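Visit Report: Felex Sorting and Kitting Plant, Lolldale

Site visit, Friday, February 9, 2024

Felex repairs, recounts and repacks returned educational toys for mail-order sellers. The Lolldale building was a furniture warehouse until the company took the lease, and the loading side still looks like one. Our group was met at the goods entrance, issued vests and overshoes, and taken around in the direction the product moves: receiving, inspection, sorting, kitting, dispatch.

Receiving is manual. Cartons come off the truck on pallets, are cut open at waist-high benches, and are tipped into gray totes. Each tote gets a barcode and a weight. The weight is compared with the nominal weight of a complete set, and anything outside tolerance goes to a separate lane. The plant took in 3,017 returned sets in November, its busiest month. A winter month is normally much quieter, and on the day of our visit two of the four receiving benches were not staffed.

Inspection is also manual and will stay that way for the present. Inspectors look for splinters, lifted print, bite marks and cracked corners. Felex tried a camera system for this in an earlier building and withdrew it. The reject rate was acceptable, but the system passed too many pieces with raised grain, and the inspectors found these by touch in a second or two. The current bench has a padded edge, a magnifier on an arm and a foot switch that logs a reject without the inspector having to put anything down. The foot switch was requested by the inspectors and is the one item of equipment that every shift uses in the same way.

Sorting is where the plant has changed. Until last year it was done by hand at a long table with bins along the back. Letters, numerals and plain pieces come back mixed, often from more than one set, and have to be separated before a set can be rebuilt. The robot cells now take the bulk of this. Each cell has an arm with a two-finger gripper and a camera at the wrist, and the control software is supplied by Rutura. The arm works from a flat surface and picks one piece at a time. 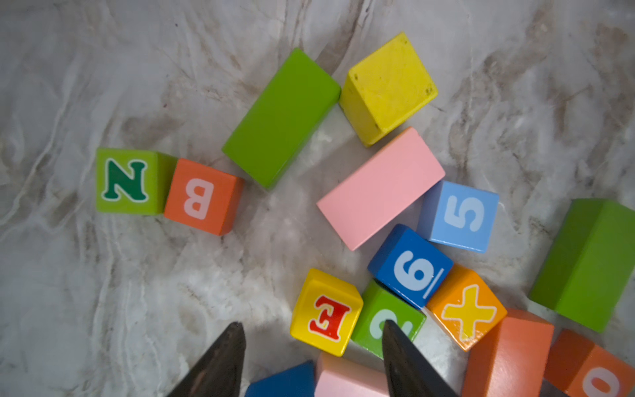

Wrist camera view of mixed blocks, with the gripper open over the lower group.

Identification of printed faces is reported to be reliable whichever way up the character lies. Two cases cause most of the stops. The first is the 6 and the 9, which are separable only where the manufacturer prints a bar under the numeral. Some sets have the bar and some do not. The second is the letter X and the multiplication sign. In both cases the cell sets the piece aside and an operator decides, usually by matching the shade of paint to a reference board on the wall.

Spacing is the other limit. The fingers need clearance on two sides of a piece. Where blocks touch, the arm first has to nudge them apart, and this adds to the cycle. Long pieces are slower than cubes for the same reason. Operators can spread a batch by hand before starting the cell, and most do, although the written procedure does not call for it. The shift lead said the procedure is being revised to match the practice.

Throughput on the day was 2,083 pieces per cell over the early shift. We were not given a figure for the old hand table on a comparable mix, so no direct comparison is made here.

Staffing in this section is 17 people across two shifts. The same number worked there before the cells were installed, but the jobs are different. Four former sorters are now cell operators, with a higher pay grade and a training course of 176 hours. Others moved to inspection or kitting. The operators we spoke to listed less standing and less reaching as gains. On the other side, they mentioned the noise of the compressor, long periods of watching, and the loss of conversation across the table. One operator said the work is easier on the shoulders and harder on the eyes. The screens have since been lowered and the break schedule changed from two long breaks to four short ones.

There is also the matter of pace. At the hand table each person set their own. A cell runs at a fixed rate, and a stop shows as an amber light that can be seen from the office. Staff representatives asked for the stop log to be kept out of individual reviews, and management agreed in writing. A copy is posted next to the time clock.

Kitting uses pick-to-light racks made by Saengthong. A lamp shows the compartment and the quantity, the kitter places the pieces in a tray, and the tray is weighed before the lid goes on. This is established equipment and needs little comment. The racks were re-spaced in the fall so that shorter staff can reach the top row without a step.

Dispatch was finished for the day when we reached it. The carton erector was off and under its cover.

Questions at the end were taken in the canteen. Most concerned maintenance. Gripper fingers are treated as a wear part and are changed by the operators, and camera lenses are wiped at each shift change. Anything inside the arm is left to the supplier's service contract, with next-day attendance. One cell had been out of use for three days in January waiting for a cable, and the hand table, which is kept folded against the north wall, was put back into service for that period.

Visitors planning the same tour should allow two and a half hours. Parking is at the rear of the building, and the entrance from the ring road is signed only in one direction.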